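4. Comparing two finger sets

Use this section when you try a second set of fingers on the Kilitz wrist mount. Run both sets on the same objects and in the same order.

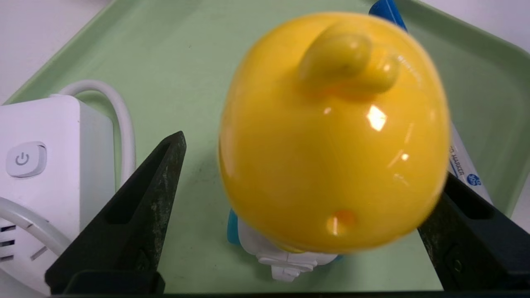
Tanvir Kodikara

Caution: Keep hands clear of the fingers whenever the arm is powered.

1. Put the toy, the marker and the power strip on the green tray. Check that the wrist camera can see both fingertips.

2. Open the gripper fully and bring it down over the power strip. Stop before the tips touch the cord.

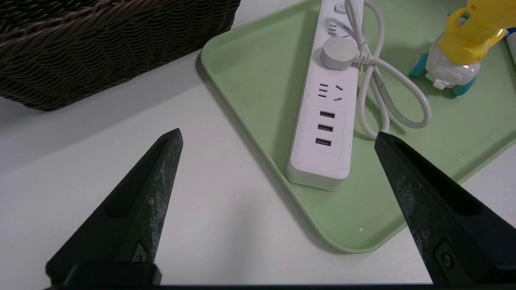 3. Set the grip force to 200 in the Reltilo controller. Close on the strip, lift, hold for 4 seconds and lower.

Note: Leave the twist tie on the cord – loose loops can catch on a fingertip.

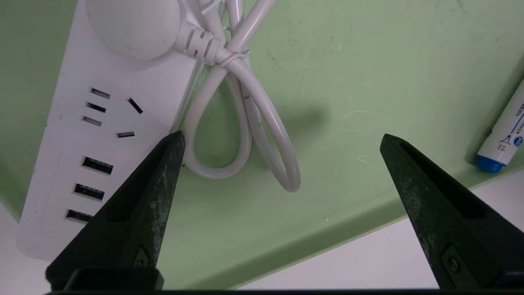

If the strip slips, log it as a miss and go on to the next try. Do not raise the force partway through a set.

4. Repeat with the marker, then the toy. Make three tries with each object.

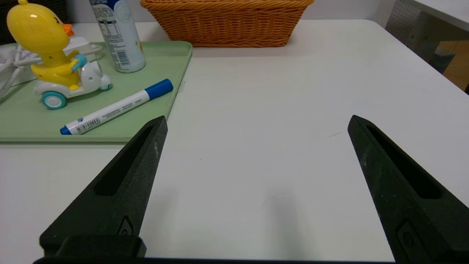

Save the log under the finger set name before you change fingers. Scuffed fingers may be used, but write the wear down in the log.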